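Subject: Re: [drendar-users] Flat fields drifting on the Samanmont camera

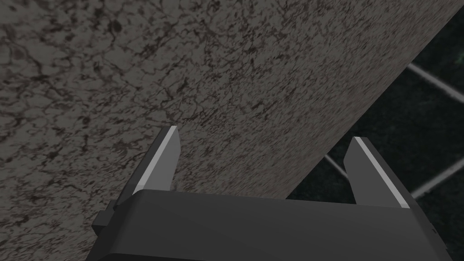
Speckled gray surface, rendered, close view

December 15, 2021

> We take 12 twilight flats per filter and combine them with a
> median. Since March the corrected frames show a gradient
> toward one corner, worst in the blue. Is this the Drendar
> pipeline or the camera?

Probably neither. A gradient that is stronger in blue usually means the flats and the science frames are not seeing the same light. Twilight sky is bluer than the night sky and is not uniform over a wide field. Point the telescope near the zenith, slightly away from the Sun, and shift the pointing between exposures so that stars drop out of the median.

Check the bias level next. If the overscan region is not trimmed before the frames are scaled, Drendar includes it in the mean and every flat is normalized wrong. The trim keyword is read from the header, and older Agyeman controllers leave it blank. No warning is printed.

Then look at scattered light. We had the same pattern on nebula fields with a bright star just outside the field of view. Dividing a dark frame by a flat that contains scattered light gives you a false glow, and on faint reflection nebulosity it is very hard to tell from the real thing. A 300 second exposure of a blank field, reduced with the same flats, will show it.

If the gradient is still there, split the flats into an early set and a late set and divide one by the other. The ratio should be level to within 3 percent. Ours was off by 5 before we baffled the filter wheel – the Grukby housing leaks at the cable port.

Please post the ratio frame and one full header. The log alone is not enough.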